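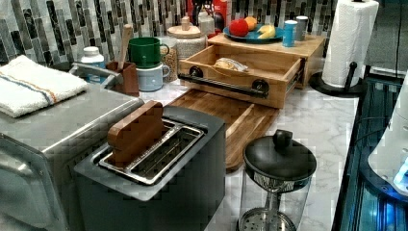
Warkero Kitchen Logs: data card

Status: second release, 1 July folder layout. The March layout is no longer supported.

Maintainer: Sharon Mabula, Prirnano
Site contact: Laimutė Kazlauskienė, Neltitz

What is in it

Warkero is a set of 217 shift logs from the staff kitchens at Neltitz, where a robot took over part of the counter work from the kitchen attendants. Each log covers one shift at one counter. It holds the robot's task record, the attendant's handover note, and any requests for help the robot sent during the shift.

The logs come from 4 kitchens. Attendants worked next to the robot the whole time, and there are no shifts with the robot alone.

Tasks

The robot's list is short: put mugs away, move bread items between the drawer and the toaster, fold and place towels, return fruit to the plate, clear the counter before closing. The attendants kept hot drinks, anything with a knife, deliveries, and talking to people who come in.

Tasks are labeled done, done with help, handed over, or dropped. "Handed over" means the attendant took the task before the robot tried it. In the first release this was counted as dropped, which made the robot look worse and hid the attendants' work. Please don't mix labels from the two releases.

What changed for staff

We interviewed 8 attendants before the robot started and again after 90 days. Summaries are in the interviews folder. Full transcripts are not shared.

No posts were cut during the study, and hours stayed the same. What people did with the hours changed. Most attendants spent less time wiping and putting away, and more time on stock orders and on the robot itself: answering help requests, moving things it could not reach, writing notes. Several said the help requests came at the worst moments, usually when there was a line at the counter. Two asked to go back to a kitchen without a robot, and both were moved.

Attendants also stopped leaving things where they liked them. Canisters and mugs got fixed places so the robot could find them. Some people were glad of this. Others found it tiring to be corrected about a jar.

Files

shifts: one file per shift, plain text
help: request time, reply time, reply type
notes: handover notes, names removed
interviews: summaries only

Known problems

Reply times in the Ozoliņš kitchen are too long, as the call button there stuck. Use the task labels from that site but leave the times out.

Handover notes vary a lot. Some are one word. A blank note does not mean a quiet shift.

Use

The set may be used for research and for planning work in shared kitchens. It may not be used to rate or compare individual workers. Send corrections to the maintainer with the shift file name.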